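Speaker notes – game soundtrack reissues, source to master
Vasturbridge session, February 20, 2026

**Slide 1. Scope**

- Subject is the Plolotau soundtrack reissue. Original score shipped inside the game only, never as an album.
- Breltwood handled restoration and mastering. Pesonen handled pressing.
- Skip licensing. Questions on rights go to the end.

**Slide 2. Source material**

- 279 music files on the development disc. Many are loop segments, not full cues.
- Sample rates are mixed. Convert once, at the start, and log the original rate for every file.
- Loop points are stored in a separate table. Read the table before trimming anything.
- Play clip A (raw loop, 2 passes). Let the room hear the click at the seam.

**Slide 3. Assembling an album cue**

- In the game a loop runs until the player leaves the area. On a record it needs an ending.
- House rule: two passes, then a fade over the last phrase. No newly written endings.
- Layered cues – the boss theme is the worst case – need a fixed mix. We took the full-intensity layer for the second pass only.
- Crossfades at the seam stay short. Anything longer smears the percussion. 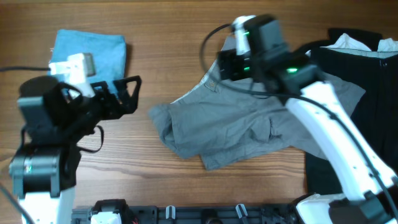
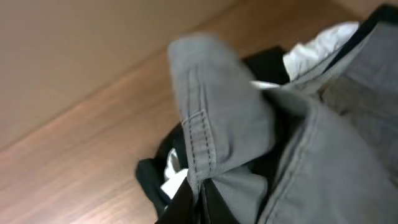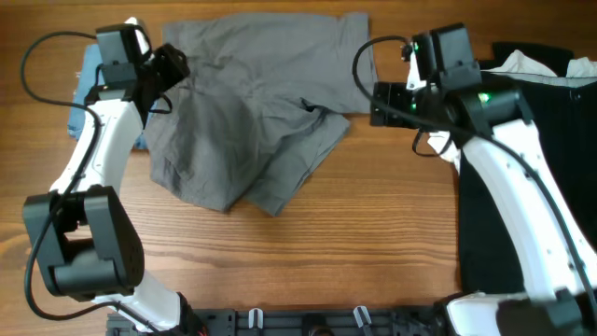
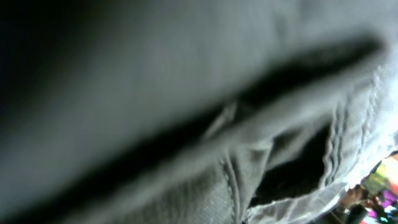

**Slide 4. Mastering**

- Separate masters for download and vinyl. Do not cut from the download master.
- Bass below the crossover point is summed to mono for vinyl. The original chip bass was panned hard left on several tracks.
- Sibilance is not a problem, but the noise channel is. It behaves like a bright cymbal and needs the same limiting.
- Play clip B, then clip C. Same passage, level matched. Say so before playing.

**Slide 5. Pressing and sequence**

- Side lengths drove the track order more than game chronology did. Loud tracks go to the outer grooves.
- Test pressings came back in November. One side was rejected for a skip in the water level cue and recut.
- First run was 2787 copies. Pesonen held back 258 for replacements.

**Slide 6. Open items**

- Sound effects baked into three cues. No clean source found.
- Track titles: the disc has file names only. Current titles follow the in-game area names.
- Leave this slide up during questions. Clip A is cued again if anyone asks about the seam.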